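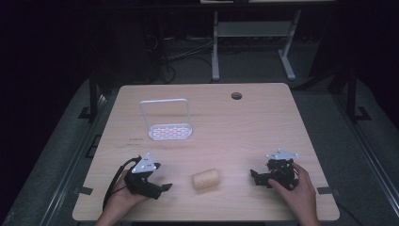 Desk Storage & Organizers

Wire Baskets on the Desk: Frequently Asked Questions

Answers by Ermanno Mazza for Arruda. I get sent a lot of organizers and I keep very few of them.

Do I need a basket on my desk at all?

Probably not. Most desks would do better with fewer things on them. A basket earns its place if you have small items you reach for every day and no drawer within arm's length. If you have a drawer, try using it for 2 weeks first.

Is a white metal wire basket any better than a solid tray?

For some things. You can see what's in it, and crumbs fall through a slotted floor. They then land on the desk, which the ads leave out. You'll be lifting the basket to wipe under it either way.

Will small things fall through the slots?

Paper clips will, and so will pins and the little screws you were saving. Pens usually stay put unless they line up with a slot. Anything as thick as a short foam roll or a sponge is fine. A sheet of card cut to fit the floor solves the problem, although at that point you have made a tray.

Can I use a dish rack as a desk organizer?

Yes. I have compared the two side by side and the main difference I could find was the word on the label. Look for a flat, shallow base and a frame you can get your hand around. If it came from the kitchen, wash it first.

Where on the desk should it go?

At the back, on the side you don't write with. Keep it off the cable hole. People put baskets over the hole to hide it and then wonder why the charger won't reach.

Will the metal scratch a wood top?

It can. Pale wood hides light scratches fairly well but shows black rub marks. Turn the basket over and feel the underside before you buy. If there are bare wire ends, stick felt dots on them. The Zitilow felt dots come in a pack of 100, and you will use 4 and lose the rest.

Are rounded corners on a desk worth paying extra for?

If you walk past the desk in the dark, maybe. They do nothing for storage. You give up a sliver of surface at each corner, and I have yet to miss it.

What about the Tundis "complete desk system"?

It has 10 pieces. I used three. The dividers slide around and the lid gets in the way — I took it off the first morning and never put it back. Buy the basket by itself if they'll sell it to you that way.

How do I clean a wire basket?

Warm water, dish soap and an old toothbrush for the slots. Dry it well before it goes back on wood. I don't see the point of special sprays, the Tultix one included.

Can I return a basket if it doesn't fit?

Yes, if it's unused. Measure the desk before ordering, including the handle height if there's a shelf above. Returns questions go to the shop desk, extension 111, before noon.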